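Painemal Kitchen Swap returns to the Grakeck hall

October 25, 2024

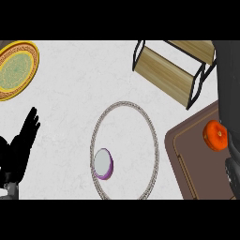 The fall kitchen swap is back for its third year, and the drop-off rules have changed a little, so please read to the end even if you came last time.

The idea is the same as before. You bring in plates, trays, pans, racks, jars and other kitchen things you no longer use, and you take home what you need. No money changes hands for anything on the tables. At the August swap we took in 329 pieces and 68 households signed the sheet at the door. Most of the serving dishes were gone in the first hour. Bread machines were not, and we still have four of them in the back closet.

Drop-off is on the two evenings before the swap, from 5 to 7:30, at the side door on the parking lot side. Please do not leave boxes outside when the door is locked. Two boxes got rained on in August and the cardboard gave out when Damián Bustos picked them up.

What we can take: dishes and bowls, baking pans, knives wrapped in a towel or newspaper and marked, small shelves and spice racks, cutting boards, table linens that have been washed, and small appliances with their cords. A chip on the rim is fine on a decorative plate. It is not fine on something people will drink from.

What we can't take: nonstick pans with the coating coming off, pressure cookers without the gasket, microwaves, anything that has held paint or motor oil, and single lids. We had a full crate of single lids last time and matched two.

If you have older glazed pottery and don't know where it came from, put a piece of masking tape on the bottom and write "display only." Some old glazes contain lead. Catalina Troncoso will have a separate table for these, and she is glad to talk about them if you want to know more. Home swab tests don't catch everything, so we treat all unmarked older pieces the same way.

Appliances go to Octavio Olivares, who plugs each one in before it goes out. If yours works but has a trick to it, write the trick on a card and tape it on. Missing manuals can often be found online under the model number.

Doors open at 9 on the day of the swap. People who dropped something off get a green ticket and can come in at 8:30. The limit is 12 pieces per household until 11, and after that you may take whatever you like. Bring your own bags and something to wrap glass in. We have 200 sheets of packing paper left and they will go quickly.

We also need help with setup. Macarena Leiva has the list and would like six more people for the early shift, mainly to carry tables up from the basement. There is coffee, and the shift ends before doors open.

Whatever is left at 1 goes to the Vodari thrift store, whose van comes at 1:30. The bread machines are going this time too.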